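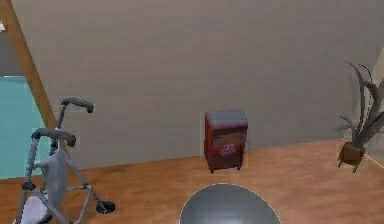 Product News / Interior Finishes

Hullholm Releases Low-Sheen Wall Coating for Occupied Buildings

MOKWOOD, October. Hullholm has added a water-based interior wall coating to its Van der Linden line. The coating is intended for repainting rooms that stay in use during the work, such as apartments, clinics, hallways and small offices. It is supplied ready to use and is applied by brush, roller or airless sprayer.

The new coating, sold as Van der Linden 70, replaces two earlier products in the same line. One was a flat finish for ceilings and upper walls, and the other was a washable finish for areas below hand height. Contractors who used both had to keep two stocks of each tint and cut a line where the finishes met. The replacement is a single low-sheen product for the full height of the wall.

The binder is an acrylic dispersion with a finer particle size than the one used in the earlier washable product. The finer dispersion forms a tighter film at low sheen, so the surface can be wiped with a damp cloth and mild soap without polishing up. Repeated rubbing in one place will still raise the sheen on dark tints. Hullholm advises a test area before the coating is specified in deep colors.

The tint range has 178 standard colors. Most are grays, off-whites and light earth tones, which account for the larger part of orders in the repaint trade. Tints are mixed at the plant or at a dealer with a Brunell dispensing unit. Formulas for the two discontinued products have been converted, and dealers can look up an old color by its existing code.

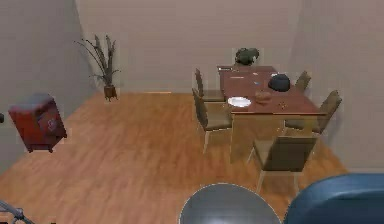

Surface preparation follows normal practice for interior acrylics. Loose paint is scraped off, glossy surfaces are sanded dull, and patched areas are spot primed. New plaster must be fully dry and primed with a thinned first coat or with Brunell wall primer. Chalking surfaces must be washed and sealed. The coating should not be applied over wallpaper with open seams, over bare steel, or on any surface below 50 degrees Fahrenheit.

Two coats are specified over a sound painted wall of similar color. A third coat may be needed when a light tint goes over a dark one. The second coat can be applied when the first is dry to the touch and no longer feels cool, normally within the same shift. Full hardness takes longer. Walls should not be washed during the first two weeks.

Hullholm tested the coating on 435 panels at its Mokwood laboratory before release. The panels covered gypsum board, cement plaster, previously painted board and sealed wood. Tests included wet scrub resistance, adhesion by crosscut, hiding power over a black and white chart, and color change under indoor light. Results are given in technical data sheet 823, available from dealers and from the Hullholm technical desk.

Packaging is in one-gallon and five-gallon pails. The lids have been changed from a pry-off to a screw type, and the batch number is now printed on the pail wall as well as on the lid. Pails should be stored closed and protected from frost. Material that has frozen should be discarded under local rules and must not be thawed for use.

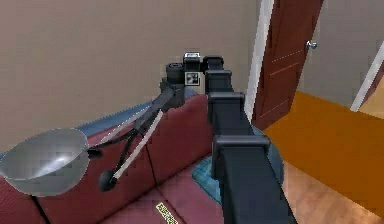
Can the new coating be touched up with leftover material from the two discontinued products?
The older products differ in sheen, and a touch-up will show as a patch when light falls along the wall. Recoat the full wall from corner to corner with the new material.

Orders for the discontinued products will be filled while stock lasts. Dealers holding unopened pails of either product may return them for credit through their regular sales office. The technical desk takes calls from 7 a.m. to 4 p.m. Central time.

About Hullholm

Hullholm makes interior coatings, primers and fillers for the repaint trade. Its product lines are Van der Linden wall and ceiling coatings and Brunell primers and dispensing equipment. The company's plant and laboratory are in Mokwood.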